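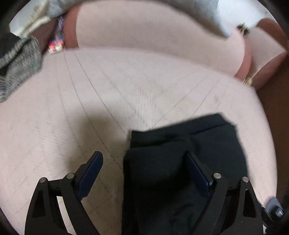

Section 4: Folding Clothes on the Mattress

A bare mattress is a wonderful folding table! It's wide, it gives a little under your hands, and it sits right where the clothes end up anyway. This section of the Brunuvau bedroom guide covers dark garments, the ones that pick up every bit of fluff and hide their own seams from you. Try it once with a whole Friday wash and you may never go back to the kitchen counter.

Before you start

Strip the bed and push the blanket to the far side. Wipe the mattress with a dry cloth, then run a lint roller over the part you'll be working on (the Rikska roller in your starter kit is fine, and so is a strip of packing tape). Turn on the overhead light. Black on black is hard to read by a bedside lamp.

CAUTION: Don't fold anything damp. Dark dye can mark a pale cover, and it is very hard to get out of the stitching.

Folding a garment with a waistband

1. Lay the garment on the mattress with the waistband away from you.

2. Find both ends of the waistband with your fingertips. Feel for them, it's quicker than looking.

3. Smooth from the band down toward yourself with flat hands. Two or three long strokes will do it.

4. Fold one side over the other so the ends of the band meet. Tug the corners gently until they line up.

5. Bring the bottom edge up to just below the band, then fold once more.

6. Press down with your palm and let go. If it springs open, go back to step 3 and smooth it again.

NOTE: Very soft knits like to creep while you work. Keep one hand on the band through steps 4 and 5.
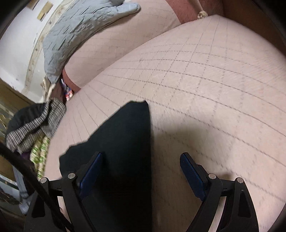
Figure 4-2. Black fabric on the quilted mattress, blue blanket toward the far side.

Small pieces and odd shapes

Some things just won't make a neat rectangle, and that's okay! Spread the piece flat, tuck any uneven edge toward the middle, and fold in from both sides. Danai Makris, who tested this section for us, rolls hers instead and stands the rolls up in a Trokberg drawer divider. It looks great and you can see everything at once.

Clearing up

Stack the folded clothes with the heaviest at the bottom and carry them off before you make the bed. Roll the mattress again for lint. Then pull the blanket back over, and go on to Section 5, Drawers and Shelves.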